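Testers and annotators wanted — robot safety good practice guide

By Réka Farkas
2022-06-16

Print this page | E-mail this to a friend

Quick post, the deadline came up on us. We need people for the Trendow project, which is writing a plain-language good practice guide for small robot arms that open doors and drawers in homes and offices. Rules for when the arm should stop, how close it gets before it slows down, who signs off on a change of speed. That kind of thing.

Nine places. Paid. Remote is fine.

What you'd do:

- watch short clips of simulated door tasks and mark them against our draft rules
- flag any rule you can't apply. "Unclear" is a perfectly good answer, we want lots of those
- join one call with your group to argue over the clips you disagreed on
- fill in a short form afterwards (Lahcen promises it is short)

There are 648 clips in the pool. Nobody sees them all, you get 300 in batches and work through them at your own speed, as long as it's all in by the end of August. Sessions shouldn't run past 90 minutes, and please do take that seriously, tired people stop noticing things and the marks drift.

Who we want: people who have worked near machines. Maintenance techs, line leads, safety reps, lab staff, occupational therapists. You don't have to code. You don't need to have read any standard cover to cover, but if you've ever had to write a lockout procedure or a risk assesment say so in your e-mail. A couple of places are held for people who use a wheelchair or have limited reach, as door opening is a job they may want an arm to do.

Need: a laptop with a decent screen (no phones, the details are too small), steady internet, good written English.

Not suitable if you work for Veltivau or sell for them. They supply our test arms so it's a conflict — sorry.

All of the clips in round one are rendered. Round two moves to a real arm at the Mapplebeck site and will be advertised seperately. 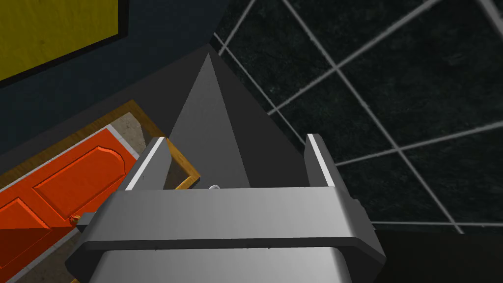
Simulated door task, gripper open. Door and knob at left.

Rules you'd be marking on a clip like that: fingers open before approach, clear space on both sides of the gripper, no contact with the frame. Full draft goes out with your first batch.

To apply: half a page on your background, plus one example of a safety rule at work that people ignored and why. No CV. Send to Kenza Benmoussa through the Trendow contact form, put "annotator" in the subject line. Questions on pay or access needs go to her too.

Comments

Latifa Cherkaoui: Is it OK to apply if I did the Cloro labeling round last year? Different rules, I know.

Réka Farkas: Yes, please do. Just mention it.

Othmane Tawfik: "Clear space on both sides" — how much? We fought over that one for months at my old plant.

Réka Farkas: Draft has a number, I expect you'll hate it. Apply and tell us.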